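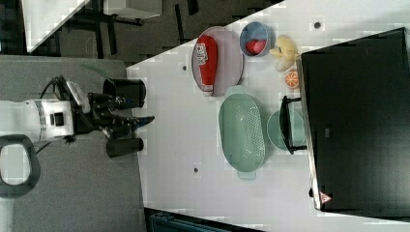

Kitchen items on the white table, with the mint-green colander in the center.

Home Topics Kitchen and Dining Storage Ask Members Sign in

Storing a small mixed set of kitchen items between sessions, and care of a table top with holes in it

Gráinne Cronin
Posted 5/24/21

The Brollby Learning Center maintains a life skills room in which adult participants practice setting a table, serving simple foods and clearing away afterward. Sessions are limited to eight participants. The room has a single shelf available for the items, 29 inches wide and 11 inches deep, and everything on the table must be returned to it at the end of the session, with the exception of fresh food.

The center would appreciate guidance on two matters.

The first is the order of storage. The oval plate and the oval colander do not sit well with the round bowls, and the present practice of stacking everything in one pile has not been satisfactory. The pile leans, and participants with limited grip find it difficult to lift the plate out from under the rest. The ketchup is a squeeze bottle and is usually left lying across the plate, as it is in the photograph. Staff do not agree on whether it should be stored in that position, upright or on its cap.

The second concerns the table itself. There are small holes in the top, one of them just below the colander and another near the edge above the bananas. Crumbs and liquid collect in them. The center does not wish to fill them permanently without first considering other options.

The room is used again each afternoon, and any arrangement should be one that participants can carry out with little assistance. A list of steps that could be posted beside the shelf would be especially welcome.

3 replies

Mengal Household Services

It is recommended that the items be stored by shape and that no stack exceed two pieces. The plate should be placed flat at the left end of the shelf with nothing on it. The small blue bowl may be set inside the teal one if the sizes allow. The colander may be kept on its own at the right end, or hung if a suitable hook can be mounted at a height that all participants can reach without stretching.

With regard to the ketchup, the instructions on the label take precedence. Many brands ask for refrigeration after opening, in which case the bottle should not return to the shelf at all. A bottle with a flat, wide cap may be stored on its cap. If the cap is narrow, the bottle should be kept upright in a door rack. Storage on its side is not advised for an opened bottle, as a cap that is not fully closed will leak slowly and the leak may go unnoticed until the following day.

The following wording may be adapted for posting:

1. Take food off the table first.
2. Wipe the plate and bowls, then wash them.
3. Rinse the colander from the back so that the holes clear.
4. Dry everything.
5. Plate on the left, bowls in the middle, colander on the right.
6. Close the ketchup and put it in the refrigerator.
7. Wipe the table.

Our office has found that an outline of each item, drawn on shelf paper, is more useful than written labels. The paper should be replaced when it becomes stained – in January and again in the summer is generally sufficient.

Pokex

Put a tray under it. We had 260 lunches a week going through a room with a table like that and a tray solved it. Do not stack the colander under anything.

Gullus Facilities Desk

This reply addresses the table top only. Before any action is taken, the underside should be inspected to establish whether the holes pass all the way through and whether they serve a purpose, such as fixing the top to its base. A hole that carries a fastener should not be plugged by the user.

Where the holes are not in use, removable plastic plugs are the most suitable option. They are pressed in by hand and can be lifted out for cleaning. The diameter should be measured at each hole, as they are not always drilled to one size. Putty or filler is not recommended in a room where food is handled.

Until plugs are obtained, a wipeable cloth or mat may be laid over the affected area. The holes themselves may be cleaned with a cotton swab and a small amount of dish soap. Liquid should not be poured into them.

It should also be noted that cut fruit, including orange slices, should be served from a plate or bowl and kept off the bare table top wherever holes or joints are present.

Related topics
Oval dishes on narrow shelves
Cleaning a colander with small perforations
Shelf outlines and picture labels for shared kitchens
How long may bananas be left out between sessions
Plug sizes for pre-drilled table tops
Squeeze bottles that leak at the cap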